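Setting up your sourdough starter, part 2: the first feedings

Okay, so you have your jar, your flour, and a bag of the Hallia starter flakes from part 1. Now comes the bit where everybody gets nervous, me included the first time I did it. Take a breath! This is flour and water, and it forgives a lot.

I'm writing this for the Dosero kitchen scale because that's what most of you have, but any scale that shows grams will do. If yours only does ounces, stop and change the unit setting first. (On the Dosero, hold the left button until the display blinks.)

1. Weigh your empty jar with the lid off and write the number on a piece of tape on the bottom. Mine is 153 grams. You'll be so glad you did this when you want to know how much starter is in there and don't feel like scraping it all out.

2. Put the jar on the scale, zero it, and add 30 grams of flour. Plain unbleached flour is fine, and so is whole wheat. I go half and half and have never regretted it.

3. Add 30 grams of water. It should feel like nothing much on your wrist, neither warm nor cold.

Caution: don't use water straight from the hot tap. I killed a perfectly good starter that way one September and sulked for a week.

4. Tip in the flakes and stir until you can't find any dry flour. Get down into the corners with a skinny spatula. The mix should look like thick pancake batter. If it looks like play dough, add a teaspoon of water and keep going.

5. Set the lid on loosely. Don't screw it down! The gas needs somewhere to go, and a sealed glass jar can crack.

6. Slide a rubber band around the jar at the level of the batter, then leave it somewhere out of drafts.

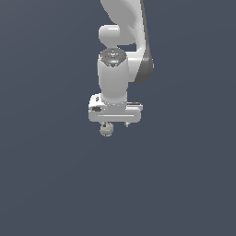 Siriporn Saengthong: My rubber band kept sliding down overnight and I thought my starter had doubled when it had barely moved. I use a strip of masking tape now and mark it with a pen. Also, my kitchen is cold in the mornings and step 6 took me almost twice as long as you say, so maybe tell people to be patient?

Good point, and I do the tape thing myself now when I can find the tape. As for the cold, yes, please be patient. The inside of your oven with only the light on makes a cozy spot, but put a sticky note on the oven door so somebody doesn't preheat it. Ask me how I know.

7. Leave it alone until the next morning. You may see a few bubbles or you may see nothing. Both are okay on day one.

8. Spoon out half of what's in the jar and feed what's left with another 30 grams of flour and 30 grams of water. Stir, scrape down the sides, lid on loosely, new mark on the jar.

Note: the half you spooned out can go into pancakes or crackers once the starter is a few days old. For the first 3 days I put mine in the compost. It can smell pretty weird at that stage, like old gym socks or nail polish remover, and that usually passes.

9. Keep feeding once a day, at whatever time you'll remember. I do mine at 7 a.m. while the coffee drips. A bit of gray liquid on top means it's hungry, so pour it off or stir it in and feed it.

Caution: pink or orange streaks, or anything fuzzy, means the whole thing goes in the trash. Don't try to scoop around it. Wash the jar in hot soapy water and start over from step 1. 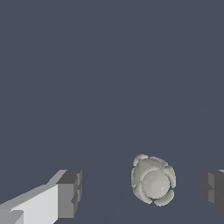 10. Once it doubles between feedings a few days in a row, it's ready to bake with. Move on to part 3, where we make the plain Guzmán loaf, and feed your starter the night before so it's good and lively when you mix the dough.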